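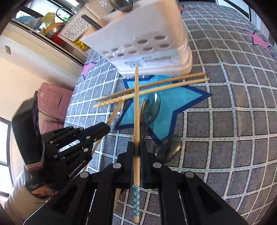 How often should I check the screws on the hand gripper?

Check them each morning before the first grasp, and again after 2,000 closings. The closing count is shown on the start page of Purkska, under the name of your unit. Please use the small driver from the drawer and turn only until you feel resistance. If a joint becomes stiff after tightening, go back a quarter of a turn.

Votow hand grippers: setup and care
Frequently asked questions for operators
Maintained by Seul-gi Na. Last changed 2021-03-02.

I have just received a unit from the Durley shelf. What do I do first?

Hold it in your normal working hand and open and close the fingers slowly several times. Both fingers must arrive at the middle together. Then connect the cable, start Purkska and wait until the unit name is written in black letters. While it is gray, the unit is not ready and nothing is saved. New operators often start too early here, so please have patience with it.

What is the zero procedure?

Close the fingers fully with nothing between them and press Zero. Then open them fully and press Span. The span value must be between 900 and 998. When it is lower than 900, the fingers are not reaching their open position, and the most frequent cause is dirt in the upper joint. When it is higher than 998, somebody has probably exchanged a pad and has forgotten to do the zero again.

Does the zero stay valid when I pass the unit to another person?

It stays valid if the unit was not switched off. We still ask you to repeat the span step, which takes less than a minute. People squeeze with different strength, and I prefer to see a fresh value in the log with the name of the person who is working.

Why do thin objects slip out after I have done everything correctly?

Look at the pads first. Thin round objects, for example chopsticks, show a worn pad much earlier than a cup or a box does. Close the fingers on one chopstick and pull it softly along its length. It should resist equally on both sides. If it rolls, then one pad is sitting higher than the other, and you need to loosen it, press it flat and fix it again.

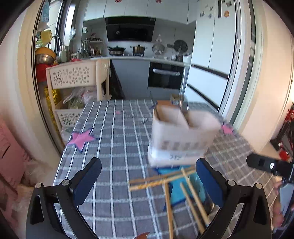 Open fingers above loose wooden chopsticks.

How do I clean the pads?

Use a cloth which is a little damp, with water only. Alcohol makes our pads hard, and we lost one full set in May before we understood this. Wipe from the base to the tip and let the pads dry with the fingers open. Do not use the hair dryer. Do not scratch with a fingernail at places that are shiny — a shiny pad is a worn pad, and it must be exchanged.

How do I change a pad?

Switch the unit off and take out the cable. Lift the old pad at the lower corner and pull it away slowly. Remove all rests of glue from the finger, also in the corners. Put the new pad on from the bottom upward and close the fingers on the wooden block for ten minutes. After this, do the zero procedure and write the change in the log. We always change both pads together, even if one looks good.

Can I put oil in the joints?

Please do not. Oil collects crumbs and fibers from tablecloths, and it walks down to the pads with time. A dry brush is enough for normal days. If a joint makes a noise after brushing, bring the unit to the Ajayi bench and hang a yellow card on it.

Which objects should I use for the grip test?

We use chopsticks and spoons, because every kitchen has them and they are difficult in different ways. Spread them loosely so that a few lie across each other. Pick one, hold it while you count to five, put it down and take the next. 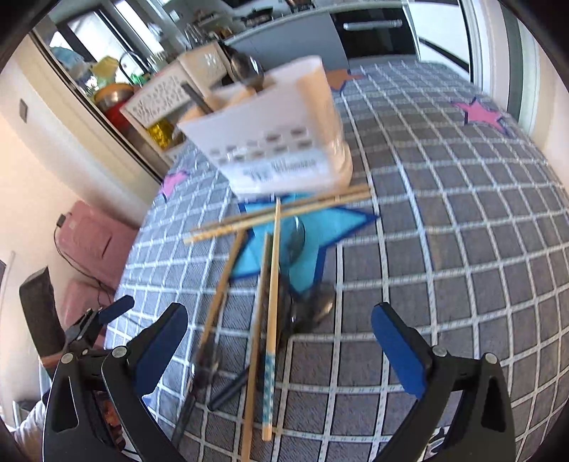 Repeat this 80 times in total, and change the direction of your wrist now and then, so that the fingers meet the object from more than one side. Let the fingers open completely between two picks. When they are only half open, the span value in the log becomes useless and the test must be repeated. A dropped object is no problem. Mark it with the D key and continue.

How many drops are acceptable?

Three in one test. With four or more, clean the pads and test again. If the second test has the same result, change the pads.

The position in Purkska is jumping, but my hand is still. Is the unit broken?

Usually it is the cable. Bend it gently close to the plug and watch if the jumps follow. Spare cables are in the left box on the Durley shelf, and you may take one without asking. Please cut the plug off the bad cable before you throw it away — otherwise it comes back to the box, as has happened twice.

May I open the housing?

Only Seul-gi Na opens housings. Screws at the finger joints are yours to tighten, everything behind them is not.

Where do I leave the unit at the end of the day?

On the shelf, fingers open, cable out and rolled in a wide loop. Closed fingers press the pads against each other during the night and leave a flat mark on them.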